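I picked up the Lulel voting clicker for our town meeting in Gatasville, and I love it! Two buttons, yes and no, and the tally pops up on the moderator's laptop (goodbye, squinting at raised hands). Milovan Zupan moderates, and he had the zoning vote read out before I'd sat back down – 61 in favor.

My gripe is the battery door, which takes a fingernail and a lot of patience.

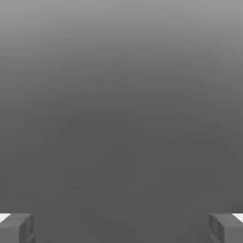 The manual says it handles 2,000 voters, way more than we'll ever get. Four stars from me, and I'd buy it again.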